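Reports > Funded Work > Interim

Print this page | E-mail this page

Bundevberg Household Storage Study: Interim Report to the Flemham Fund

13 Feb 2020

Work under the current award began in October. The study looks at how shared kitchens are stocked, used and put back in order, and what changes to shelving and drawer layout reduce the time spent on it. Two kitchens are covered: the ground floor kitchen at Bundevberg and the smaller one at the Luangrath annex.

The inventory at Bundevberg is complete. It lists 589 items, including lids and loose parts, each with a shelf or drawer location. Items with no fixed location were entered under a separate code and will be assigned one in the next period. The Luangrath inventory was started in January and covers the wall cabinets only. The base cabinets remain to be done.

Tidying sessions follow a fixed sequence. The counter is cleared first, then the drying rack, then the drawers. Each session ends when every item is back at its listed location or has been set aside as unlisted. To date 15 sessions have been logged, all of them at Bundevberg.
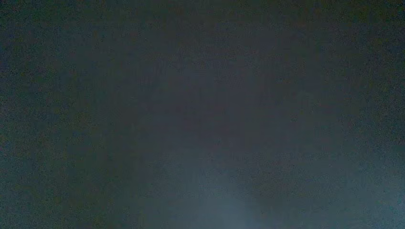
Drawer dividers were ordered from Plelance and fitted in the two widest drawers. One set was 2 inches too long and had to be cut down. Flatware and serving tools are now kept apart, and the session log has been revised to match. Pan lids are still stored flat in a stack, so the lower ones can't be reached without lifting the rest. A vertical rack is under review.

Spending is within budget. The only unplanned cost was $500 for replacement hinges and shelf pins, charged to the repairs line. No change to the total award is requested.

Next period: finish the Luangrath base cabinets, assign locations to the uncoded items, and begin sessions at the annex using the revised log. The full item list is available to the Fund on request.

Print this page | E-mail this page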